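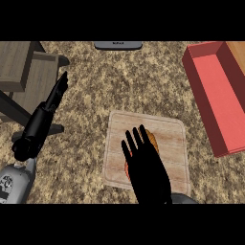
The simulated two-arm workspace in Nelwood, with the right hand over the cutting board. Render: Cutside

Cutside opens Nelwood simulation kit to paying customers

1 July 2023

Cutside has put its Nelwood simulation kit on general sale, ending a trial period that began last November. The software lets a team practice two-arm robot tasks on a computer before trying them on a real machine.

The kit ships with 27 ready-made rooms and a library of 1,078 household objects. A typical task starts with a few items set out on a carpet – a cutting board, a large open box, a small table – and the user drives both arms by hand or lets a trained program do it. Each run is saved and can be played back or used as training material.

Users can swap the hands on the arms, change the floor and furniture, and move the viewpoint. The view from above is the default. Cutside says most trial users left it that way for tabletop and floor-level work, and switched to a side view only when they needed to judge height.

Nelwood is sold by subscription at $233 a month for one seat. Schools and colleges pay half that. The price covers updates and email support but not custom rooms, which are quoted separately. Teams that want their own objects can load them in at no extra cost, provided the files are in one of the formats listed in the manual.

Bavport, a contract packing company, was one of 11 businesses in the trial. It used the kit to rehearse picking up soft and rounded items, and told Cutside that the early version handled grip poorly. Fingers would sometimes pass through the edge of an object or push it away before closing. The release notes list changes to contact and friction, and Bavport has renewed for a year.

Some limits remain. Liquids are not supported, and cloth is marked as experimental. The kit needs a desktop computer with a recent graphics card, and a version that runs in a web browser has been put off with no new date.

Nigam, which resells lab software, will handle orders outside the United States. Buyers who took part in the trial keep their saved runs and can move them to the new version with a converter included in the download. A 14-day free version with two rooms is available from the Cutside site.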